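Ximena Medina
28/03/2021

Abro hilo, que el domingo está para eso: el lío de Wimex con el fisco por los precios de transferencia. Aviso que me voy a poner pesada. Café al lado y vamos 🧵

1. Para los que llegan nuevos: hace unos meses conté acá lo del IVA de las plataformas. Esto es otra cosa. Ahora hablamos de impuesto a la renta y de cuánto le cobra una empresa a su propia prima que vive en otro país.

2. Wimex vende ropa de trabajo. Tiene el taller y las bodegas acá, la gente acá, los clientes casi todos acá. Pero la marca, el logo y hasta el catálogo de moldes los tiene Dindik, una sociedad del mismo grupo, constituida afuera, en un lugar donde se paga poquísimo.

3. Entonces cada año Wimex le paga a Dindik una regalía por usar la marca. La regalía es gasto. El gasto baja la utilidad. Y con la utilidad baja el impuesto. Hasta ahí, ojo, todo legal, siempre que el precio sea el que pactarían dos empresas que no se conocen de nada.

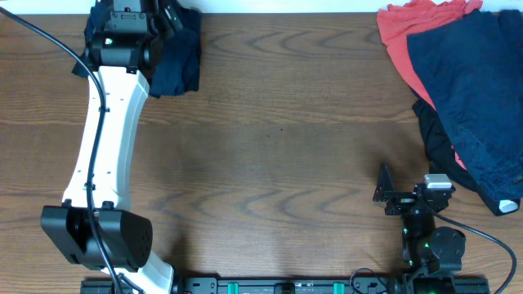

4. Y ahí está la pelea, en el precio. El fisco dice que por esa marca ningún tercero pagaría lo que paga Wimex. La empresa dice que sí, y trae un estudio para demostrarlo. Yo me leí el estudio entero (sí, un sábado en la noche, no me juzguen).

5. El estudio tiene 188 páginas. De esas, las que importan son las de los comparables: qué contratos de licencia de otras empresas usaron para decir "miren, esto es de mercado".

6. Usaron 3. Tres contratos. Y uno es de perfumería de lujo, que me perdonen, pero una colonia cara y un overol no se licencian igual ni de lejos.

7. Me escribe Facundo Zúñiga por interno que los comparables siempre son malos, que en países chicos no hay bases de datos decentes y uno trabaja con lo que encuentra. Tiene razón, Facundo, y lo digo en serio. Pero entonces haces ajustes y los explicas. En el estudio los ajustes ocupan media página.

8. Segundo punto, el que más me interesa: quién hace el trabajo. Si la marca vale algo es por la publicidad, por los diseños, por los vendedores que recorren obras y talleres. Todo eso lo paga Wimex, con sueldos de acá. ¿Dindik qué hace? Ser dueña. Tiene una dirección y un director que firma.

9. Esto tiene nombre en la jerga, análisis DEMPE (desarrollo, mejora, mantenimiento, protección y explotación del intangible). Suena horrible, ya sé. La idea es sencilla: la renta del intangible tiene que ir con quien hace y controla esas funciones y asume los riesgos. El título de propiedad, solito, no alcanza.

10. La defensa de Wimex contesta con algo que no es tonto: que Dindik puso la plata al principio, cuando la marca no la conocía nadie, y que ese riesgo hay que remunerarlo. De acuerdo – pero remunerar al que puso la plata es darle un retorno por su plata, y de ahí a llevarse toda la ganancia extraordinaria hay un trecho largo.

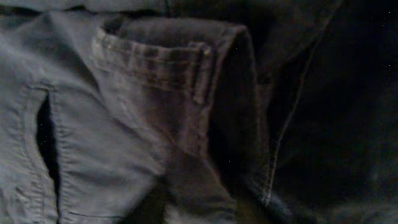

11. Pilar Valdebenito, que sabe de esto bastante más que yo, me comentaba que el caso se va a decidir por la prueba. ¿Hay actas de Dindik? ¿Alguien ahí discutió alguna vez un presupuesto de marketing? ¿Contrataron a alguien para cuidar la marca? Si las actas son todas iguales y las firmaron el mismo día, mal asunto.

12. Me preguntan por Muvorville, que era un caso parecido y lo ganó la empresa. Parecido a medias. Ahí la sociedad de afuera tenía equipo propio, con oficina y gente de verdad que diseñaba. Citarlo como si fuera calcado me parece hacer trampa, y lo he visto citado así en dos columnas esta semana.

13. Sobre la multa: tengo mis dudas. Una cosa es ajustar el precio y cobrar la diferencia con intereses, y otra castigar a alguien que entregó su documentación a tiempo y completa. Con un estudio flojo y todo, lo entregó. Yo la multa la bajaría. Ya sé que con esto me van a caer de los dos lados 😅

14. Abelardo Ulloa pregunta si esto le afecta a su empresa, que le paga servicios a la matriz. Abelardo, puede ser. Guarda los contratos, guarda los correos donde se ve que el servicio existió y revisa que no te estén cobrando dos veces lo mismo. Y habla con tu contador, que yo por acá no puedo ver tus números.

15. Las audiencias siguen en octubre. Voy a tratar de ir, y si me dejan entrar con el cuaderno les cuento por acá. Si alguien tiene el escrito de réplica del fisco, mándenmelo porfa, que solo tengo la primera parte y está escaneada chueca.

16. Edito lo que puse en el 3, porque Horacio Godoy me reclama con justicia: además del precio, el gasto tiene que ser necesario para producir la renta. Es un requisito aparte y el fisco también lo alega, aunque le dedica poquito. Gracias, Horacio!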